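Search notebook Go Advanced

Print this page | E-mail this page

July – bin transfer, sim side

Picking up from this morning. Still the gripper fault on the Hivum task (green bin, two-finger grasp). Controller says HOLDING, bin says otherwise. Tiziana Galli saw it first on her branch and I can now get it on mine too, so not her machine.

What happens: fingers close, force reading comes up, grasp flag goes true, arm starts the lift. Then the force drops to zero at step 1090 and the flag stays true. Arm carries on to the drop pose with nothing in it, opens, reports success. Logged as a good episode! That's the bad part. If this went out to the real cell the arm would do the whole traverse on a false hold and the bin lands wherever it lands.

Tried so far

1. Smaller physics timestep. Drop comes later but still comes. Left it at the small value for now, slow as hell.

2. Friction up on the finger pads. No change at all, wich made me suspicious – checked, and the pad material in the Fuentealba config was never getting loaded. Default on both fingers. Fixed the path. Fault still there but less often.

3. Wrist view with the bin between the fingers, checking where they meet the walls. The bin narrows toward the bottom of the view, so the left side is near vertical and the right side slants in. Left tip is against the side OK. Don't trust the right one, could be sitting on a slanted wall and getting pushed out. Shadow edges are all sawtooth, shadow map resolution too low, separate ticket, not chasing it today.
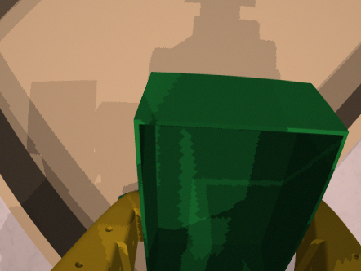 4. Swapped the collision mesh. Old one was a convex hull from the Groduvier export, so as far as the solver knows the bin is a solid lump. Thin walls need the decomposed version. Ran it 3 times, held in 2, lost in the last one. Better, not fixed.

The flag

Separate problem and worse than the slip. Grasp flag latches on first contact and only clears on an open command. Should drop when force goes under threshold. Tiziana says the latch was put in for the Vilusetti demo to stop flicker and never taken out. Real cell runs the same code!! Hardware runs on hold untill this is in.

To do
– unlatch the flag, short debounce instead
– stop the arm on lost grasp, no traverse
– rerun old episodes against bin position at the end, throw out the false successes
– ask Tiziana for her seeds
– grasp pose square to the walls, or else compliant fingers, see what she thinks

Debounce value not picked yet. Left the batch running with the new mesh, log in the usual folder, don't kill it pls.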